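Home
Guides
Renters
Landlords
Before & After
Contact

44 shares | 3 comments

How to Refresh a Rental Bathroom Between Tenants

The keys came back in July and I had a week before the new people moved in. If you own a small rental you know that week! You walk in thinking you'll give it a quick wipe, and then you see the bathroom in proper daylight. I've now done this in all of my units, and I love it more every time, because a bathroom is so small that every bit of work shows.

The one I'm describing is a plain little bathroom in the Weswood flat, with a white tub, a tired vanity and a fan that sounded like a truck. I set myself a limit of $500 and came in under it, not counting my own labour.

Strip it right back

Take everything off the walls. Towel bars, the mirror, that wobbly toilet roll holder, all of it. Put the screws in a labelled bag for each item (masking tape and a pen will do). You'll find old plugs and holes behind most of them, and it's far nicer to fill those now than to paint around them.

Pull off the outlet covers too, with the power off at the breaker. Anything beyond the cover plate is a job for your electrician.

Dig out the old caulking

This is the step that makes the biggest difference and I will happily bore anyone about it. Fresh caulking around a tub makes the whole room look years younger.

Score both edges with a sharp utility knife, holding it nearly flat so you don't nick the tub. Pull out what you can in long strips, then go over the rest with a plastic scraper. Wipe the joint with rubbing alcohol and leave it overnight with the door open.

Fill the tub with water before you caulk. The weight opens the gap to its widest, so the new bead won't tear the first time somebody has a bath. Cut the nozzle small, smaller than you think, and run it in one slow pass. Smooth it with a wet finger. Leave the water in until the caulking has cured, going by the time on the tube.

Pick one colour and stick with it

I used Ramthorpe bathroom paint in a soft greyish green called Sukham, walls and ceiling both. Running it over the ceiling hides the wavy line where they meet, and in a low room it feels so much calmer. Two coats, with a light sand between them. Do the bit behind the toilet first, while you still have your good mood.

For the vanity, take the doors off and lay them flat on a pair of sawhorses. Degrease, sand, prime, then two thin coats of cabinet enamel. Mark the back of each door so they go home to the right hinges. New knobs cost me very little, and I went with the Halás round ones in brushed nickel, which suit big hands and small ones.

Swap the light bulbs

Look for 3000 K on the box. It's warm enough that people like their own face in the mirror and still bright enough to shave by. Make sure every bulb over the mirror matches. I've walked into so many rentals with one blue bulb and two yellow ones, and it spoils even a lovely paint job.

Give the fan a good clean

Breaker off again. Squeeze the springs, lower the cover and soak it in the sink with dish soap. Vacuum the blades gently with the brush end. If you hold a square of toilet paper up to the running fan afterwards, it should stick. Mine went from a truck to a hum, and I was thrilled! If yours still rattles, get it looked at before the new tenant moves in.

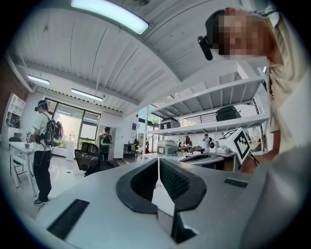 Put it all back, a little better

Use proper anchors for the towel bars this time. People lean on them, kids swing on them, and the flimsy plugs that come in the package won't last a winter. I hang mine about 48 inches up. Add a couple of hooks on the back of the door as well, as tenants always ask for them.

Last of all, clean the floor on your hands and knees, hang a plain white shower curtain and leave a spare roll on the holder.

Comments (3)

Kaj Laxdal
Tried the water in the tub trick on the weekend and wow, what a difference. My old bead used to split every spring. Do you bother with painter's tape along the edges?

Reply from the author
So glad, Kaj! I tape on the tile side only. Peel it while the caulking is still wet or you'll lift the edge.

basementsuite_mum
Would the cabinet enamel work on a laminate vanity? Ours is peeling a bit at the bottom corner.

Facebook
Pinterest
Email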